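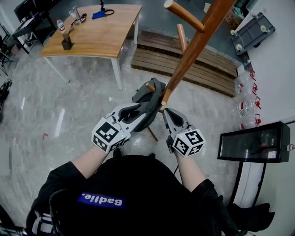 Ticket opened 5 Sep 2019
Product: Larkus coat rack, wooden, pegs all the way up the pole
Status: waiting on customer

Hi! Writing in about my Larkus rack, which I've had since May and mostly love. It leans. Not a ton, but hang anything padded on one of the low pegs and the whole pole starts drifting that way, and by evening I've got my jacket sleeves on the floor. The floor is that hard shiny stuff, so the feet slide a little too (I put felt pads on, maybe a mistake?).

What I've tried so far:

Tightened the bolts under the legs with the little key from the box. Better for 2 days, then back to leaning.

Took the pole off and screwed it back in. It goes round and round and never really bites at the end. I can get it snug but I wouldn't call it tight.

Moved the heavy winter coat up to the top peg. That made it worse!! No idea why I thought that would help.

Also one peg turns in its hole. It doesn't fall out, it just spins if you catch it with a hood. I bought the rack through Grostora and they told me to come to you, so here I am. I paid 70 dollars for it, and I'd much rather fix it than box it up again.

Update, same evening. Thanks for the quick answer. You asked for measurements: the pole is almost 60 inches from the bottom joint to the tip, and the leg bolts are all in, I checked twice with a flashlight. No cracks in the wood that I can find. You also asked about a washer between the pole and the legs. There isn't one! Was there supposed to be? I went through the bag of leftover bits and found one spare bolt and the key, nothing round and flat.

Another update. Pulled off the felt pads and the feet stay put now, so that part was my own doing. Put a bit of wood glue on the spinning peg and left it alone for 18 hours. Seems solid, though I've only trusted it with a scarf.

Pole still wobbles at the joint. If you can mail me the washer I'll put it in and write back here. Please use the address on the Grostora order, and leave the ticket open until then.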